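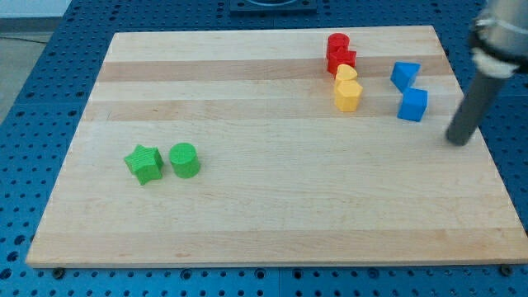 Photo: Aravind Kaimal

Oct 17, 2024

Long evening at the club and my feet are telling me so, but I want to get this down before bed or it will all run together with next week. We are still on colour sorting. It sounded such a small thing when Fotini Pappas put it to us back in July (sort some blocks, how hard can it be!) and I remember nodding along as if I'd be done by the end of the summer holidays.

The blocks look lovely on the board, I must say. Two greens off on the left, the star and the cylinder, then the reds and yellows all bunched up in a line, and the two blues over on the gripper's side. I do like the star best. You can still see the printing lines across the top of it, and Kosmas wants to sand them off and I have begged him to leave it alone.

What we argued over, very pleasantly, was gaps. The greens have acres of wood round them, but red and yellow are so close together that I can't see how a finger is meant to get in between without nudging a neighbour. Christos Lambrakis thinks we should write the program to push the whole line apart first and sort afterwards. Ryan would sooner make it a rule that groups start with a gap, and I'm afraid I lean towards Ryan, mostly out of tiredness. Fotini listened to both and told us to write each one up on a single page, so that's my homework, and I shall do it at the kitchen table with a proper pot of tea.

My own part is still the waiting height, how far above the wood the fingertip stops before it goes for a block. I had 40 millimetres in my notes and Aravind had 7, and we spent a silly amount of time finding out we'd been measuring from different places. His is from the board and mine was from the blue table. I've crossed mine out and written his in.

Must take the long screwdriver back, and ask Kosmas for the spare key. Also biscuits, my turn.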